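Our question was simple: can a dish rack and a cardboard tray keep a shared craft table usable? We are a design group of two at Skellosau, and the table we share with the model-making class was forever buried in tape, cables and glue sticks. We loved this project from the first afternoon!

The rack came from a kitchen shop in Stondier. Its slots are brilliant for flat things – card, cutting mats, sheets of foam – and it lets you flick through them like records.
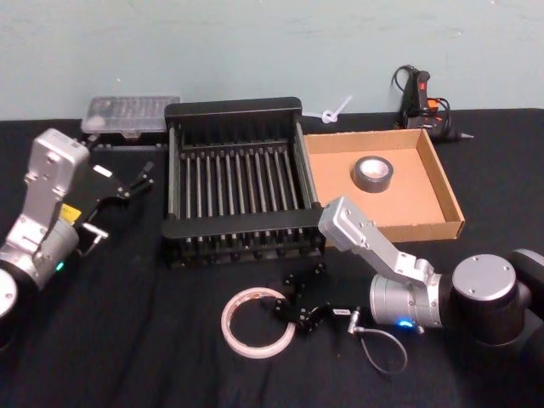 Fig. 1. The rack on the black cloth, with the cardboard tray.

For smaller supplies we chose a shallow open tray. We had tried lidded tubs in our first plan, which we called Flimivix, but people left the lids off and piled things on top. A roll of tape lying flat in a tray is easy to spot and quick to grab. The glue gun needs its own patch of table, with enough room for its cord.
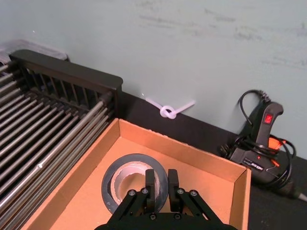
Skellosau, December

We asked 26 classmates to use the layout for their own models and then fill in a short form. They told us that finding the tape had taken up to 70 seconds on the old table, and everyone wanted the tray to stay. Cable ties were the weak spot. They wandered all over the place and really want a small pot of their own.
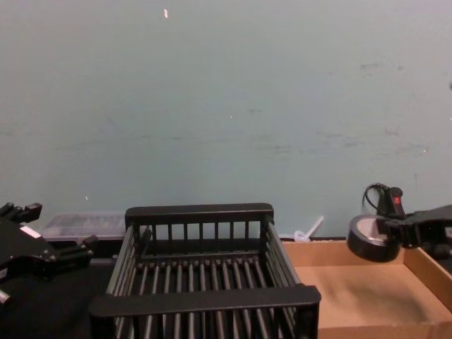
The rack also got high marks for being easy to clear, as you can lift out the lot and wipe underneath. Next term we want to try dividers cut from scrap card, and a second tray for the Goh workshop downstairs, where the benches are narrower and the mess is (if you can believe it) even worse.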